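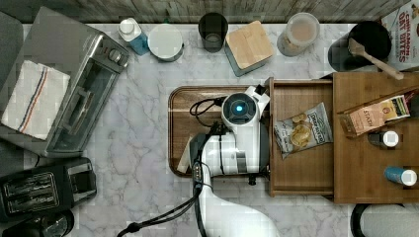 Ticket 1107: Wrist view lags behind the joint readings in drawer episodes

Status: Closed
Opened by: Ntombi Mokoena
Handled by: Nokuthula Mkhize
Station: Jesalstead, kitchen counter
Task set: Medve, "move snack from drawer to tray"
Recorder software: Joritz

Problem as reported

Playback of the newest batch shows the gripper closing in the joint log before it closes in the wrist video. The gap is small at the start of an episode and gets worse toward the end. Overhead video looks fine. I noticed it on the chip bag episodes first, then went back and found the same thing on the tea box ones. Training on these would teach the policy to close early, so I have stopped the upload to Mirley until we know more.

Setup at the time: drawer open next to the tray, Deep River bag in the drawer, STASH box on top of the organizer, the two small bottles left where they are as distractors. Toaster oven and back row of the counter not touched between episodes.
- Ntombi

4 Jun 2019, first reply

Please send one bad episode and one from before you saw the problem. Raw files, not the trimmed ones. Also tell me if the recorder was restarted between them.
- Nokuthula

Reply

Both sent. Yes, it was restarted. I also changed the episode limit from 200 frames to 1000 because people were running out of time on the drawer. The bag slides when you pinch it near the middle and you need a second try.
- Ntombi

Log

Checked the clock on the arm controller against the recorder. They agree.

Checked the light on the wrist unit. Blue, same as it shows on the other station. Does not tell us much, as it stays blue when frames are late.

Swapped the USB port for the wrist camera. No change.

Replaced the camera cable with a spare. No change. Put the old one back.

Recorded a short episode, arm still, one hand waved under the wrist camera. Wrist and overhead match.

Recorded a long episode, same test. Wrist video is late by the end. So the lag depends on length and has nothing to do with arm motion.

Looked at the write queue in Joritz during a long episode. The wrist stream fills up and the frames are stamped when they are written to disk, where they should be stamped when they arrive. With the old limit the queue never had time to fill.

Cause

Wrong time stamp source for the wrist stream. The overhead stream was switched over in December and the wrist stream was missed.

Fix

1. In the recorder settings, set the wrist stream stamp to "on arrival".
2. Restart the recorder. The setting is not picked up while it is running.
3. Record one long still episode and compare the hand wave in both views.
4. Only then go back to collecting.

Done on this station. Wrist and overhead match to the end of a long episode, tried twice.

Question from Ntombi

Can the bad episodes be saved? There are nearly 200 of them and the operators would like not to do them again. If I shift the wrist video by a fixed amount it lines up at the start and is off at the end.

Answer

A fixed shift will not work. The camera writes its own frame counter into the raw file, and you can rebuild the arrival times from that if no frames were dropped. I have put a script in the Medve tools folder. It skips any episode with a gap in the counter and prints the name. Mark those as rejected and re-record them. Keep the failed first pinches in the ones that pass - we want the retries in the set.
- Nokuthula

Follow-up

Script run on the whole batch. Two episodes rejected, both with the tea box. Re-recorded with the new setting and checked by eye. Upload to Mirley is on again. The 1000 frame limit stays.

The same setting still has to be changed on the second station. Separate ticket opened for that.
- Ntombi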